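Brulville mayoral race – that mailer
Local Politics > City Hall

porchlight_dee
Posted April 13, 2019

OK so did everyone else get the Heffernan mailer? Mine came with the grocery flyers and I nearly tossed it. The big photo on the front is supposed to be our riverfront, with "Brulville Deserves Better" across the top, and I swear that's the riverfront in Saltwood. We don't have a clock on our boathouse! I grew up two streets from it!

How does a campaign for mayor mail out a picture of the wrong town?

tk_marsh
Got it too. My wife spotted the clock before I did. I laughed, then I got kind of mad, because the back says he'll "bring back local pride." Start with a local photo, buddy.

gus_on_fifth
I'm voting for Heffernan and I'll say it, this is dumb but it's small. Some designer grabbed a stock picture. The sewer rates went up again and we're arguing about a clock.

porchlight_dee
Gus, I'd let it go if it was only the picture. Look at the second paragraph on the back. It says Sinéad Lenihan voted for the Saltwood water deal. She wasn't on the council yet! She was still running the library board. I went and looked up the minutes last night (yes, I'm that person) and her name isn't anywhere in the vote.

gus_on_fifth
She spoke in favor of it at the public hearing though. I was there. So it's sloppy wording, but she did back the thing.

tk_marsh
Speaking at a hearing and voting are two different things and you know it. I spoke at that hearing. Did I vote for it?

quietcorner7
Does anybody know how many of these went out? The filing on the city site shows 3165 pieces paid for, printed by Trustby. That's a lot of wrong boathouses.

tk_marsh
And he won his council seat by 400 votes, so don't tell me mail doesn't matter here.

porchlight_dee
I called the campaign office this morning. Very nice young guy, said they were "aware of the photo" and that a corrected one might go out to 800 homes. I asked why only 800 and he said he'd have to get back to me. I asked about the Lenihan line and he said that one was "a matter of interpretation" – which, no, a vote is a vote. I'm writing it all up for the letters page tonight at the dining table, and I'm keeping it polite. Mostly.
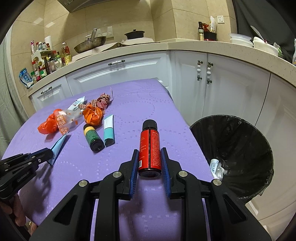 quietcorner7
Polite is good, but put the date of the council vote in the first line or they'll cut it. They cut mine down to seven sentences last time and the date was the first thing gone.

gus_on_fifth
If you're writing in, at least mention that Lenihan's people had the wrong polling place on their website for a week. Fair's fair.

porchlight_dee
I didn't know that one. Got a link? I'll put it in if it checks out, I'm not on her payroll.

gus_on_fifth
They fixed it, so no link. I might have a screenshot on my old phone. Give me till after dinner.

tk_marsh
Sure, Gus.

gus_on_fifth
I'm looking for the charger now, calm down.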